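Is the Filitz open day worth it with kids?

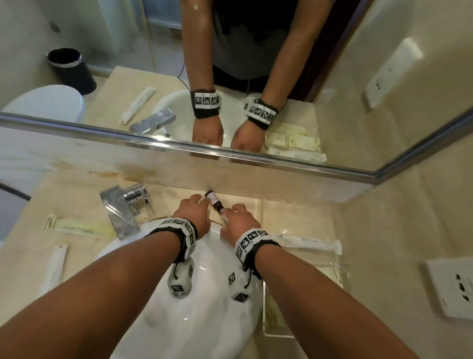

We're thinking of going to the robot open day at Filitz in February, my two boys and me. Will they get to try anything, or is it mostly talks?
Zerrin Bozkurt

2 answers

Jintana Rungrueang
Oh, do go! We went last year and stayed 3 hours. They show how people record everyday chores, like tidying up around a bathroom sink, with marker bands on both wrists, so a robot can learn the hand movements. My daughter got to wear the bands and was so proud! Get there early, the line gets long, and bring snacks (the café was closed when we went).

Min-kyu Cho
parking is $5, talks are skippable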